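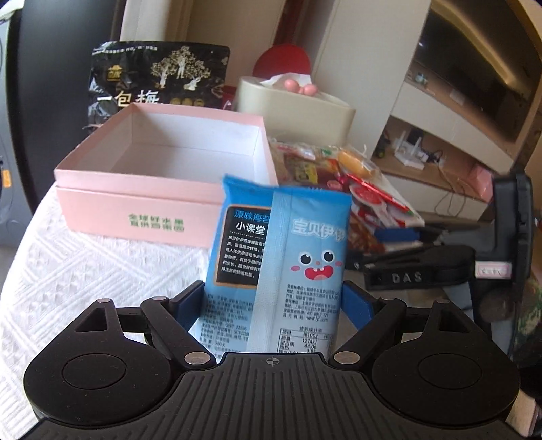

*Figure 3. Handheld gripper with blue finger pads holding two upright snack packets, with an open gift box behind them.*

## 3. Planning and budgeting your first handheld kit

You've read what the gripper does, so now for the fun part – working out what to buy! This section walks you through a first order for the Delteo handheld gripper. Set aside a quiet hour and have your floor plan or a few phone snapshots of your work area handy.

### 3.1 Before you price anything

1. Write down the three or four jobs you want to record first. Packing small goods into a gift box is a great starter, and so is clearing a side table.
2. For each job, note the thinnest item and the widest item. Thin foil or plastic packets ask a lot more of the finger pads than a solid block does.
3. Decide how many people will be recording at the same time. Buy grippers for that number, plus one spare for the whole group.
4. Check your storage. Plan on 400 GB for every gripper you expect to have in use.

> **Note:** Ordinary rooms are fine, and a busy table is welcome. You don't need to budget for a studio, backdrops or special furniture.

### 3.2 Building the order

1. Start with the Base Set, priced at $2,585. It includes one gripper, one pair of pads, the charging dock and the Tarkuton desktop software with a single seat.
2. Add spare finger pads. We suggest one extra pair for every 20 hours of recording if you handle a lot of slick packaging.
3. Add seats for anyone who will review recordings. People who only record don't need one.
4. Choose your stand. The Ferrand bench stand suits a fixed table; the folding version packs down nicely if you move from room to room.
5. Put in a line for props. Snacks, boxes, tissues and so on are cheap one at a time, but they get crushed and torn, and you'll go through more than you think.

> **Caution:** Pads from the older Trulton line look very similar but use a different mount. Forcing them on can bend the finger tips. Check the part label before you order in bulk.

### 3.3 Spreading the cost

The Base Set is meant to last, and the pads are meant to be replaced. We recommend keeping the two in separate budget lines, with the hardware spread over 18 months and the pads and props charged as you use them. It makes the second order so much easier to get approved!

If money is tight, cut in this order:

- the folding stand
- extra review seats
- the spare gripper

Keep the spare pads in. A worn pad can stop a whole afternoon of recording.

### 3.4 When to order

Allow six weeks for delivery. Orders placed in November often ship later, so talk to your supplier early if you want to be up and running in the new year. When the boxes come in, check the contents against the packing slip, then go to Section 4, *Charging and first pairing*.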